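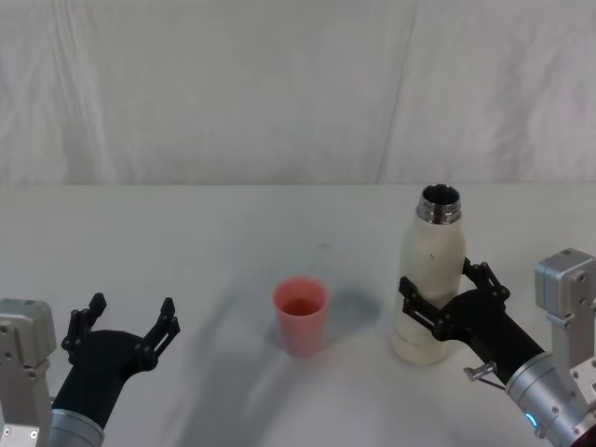

The arm did not drop the bottle, the safety lead at Akulent wants me to know before I've even got my coat off. It let go of the bottle late, she says, and those are two very different tickets.

I had come to hear about the fault that kept their pouring bench locked out for 13 days in July, and I'd been calling it "the drop" in my emails. So we started with a correction. Fair enough!

Akulent runs two-armed benches for kitchen-type chores, mostly pouring and handing over. One gripper takes a bottle, the other steadies a cup, and the software (they call it Dustik) decides when each hand opens. On the day of the fault the right gripper had finished a pour, set the bottle down, and been told to release. It held on. The arm, which had been told that the release went fine, started back to its rest position with a bottle of water still in its fingers.

"It's not fast," she told me. "People picture something whipping across the room. It was moving at the speed you'd move if you were carrying soup. But somebody was leaning in to pick up the cup, and the bottle caught her on the wrist, and then the grip opened. So you have a bruise, a wet floor and a very annoyed colleague."

And the emergency stop?

"She hit it herself with her other hand. It worked. I'd like that printed, please."

Printed. What bothered everyone was the gap between the command and the opening, which the log put at 7 seconds. Normally you wouldn't notice one at all. The first suspect was the gripper, a Moreira unit, so they swapped it for a spare and ran the same routine again. It was fine all morning, and there was a bit of celebrating (she admits to ordering lunch for the whole room) until run 337, when the spare did precisely the same thing.

"I had noodles in my hand," she said. "I just put them down and went and pulled the plug on the bench."

I asked how you even look for something that turns up that rarely. Her answer was mostly a lot of sitting. They moved everyone behind a line of tape, filled nothing, and let the bench cycle while the log ran. The trouble was in a message queue. When both hands reported at almost the same moment, the right hand's release could get stuck behind a batch of status messages from the left, and Dustik marked it as done when it was sent, without waiting to hear back from the fingers.

"So the arm believed the hand," she said, "and the hand hadn't even gotten the note."

The repair was small. A release now counts only when the finger position says open, and the arm stays put until it does. If it waits longer than 2 seconds it stops and a person has to clear it. That last part has made the bench slower and a little fussy, and the people who run the demos at their partner Cirisitz have complained about it. She isn't budging.

I wondered whether the colleague with the bruise was back on the bench. She is, and she wrote the new rule about reaching in: no hands past the tape until both arms are parked and the light on the stand has changed. It used to be that you waited for a pause, which everybody judged for themselves.

"We'd gotten comfortable," the safety lead said. "Me too. I've reached in there to grab a cup more times than I'd want my own boss to read."

She still hasn't closed the ticket. There's one more log from the second failure that she wants to go through line by line, and she'd blocked off the rest of her afternoon for it, so I finished my coffee and let her get on with it.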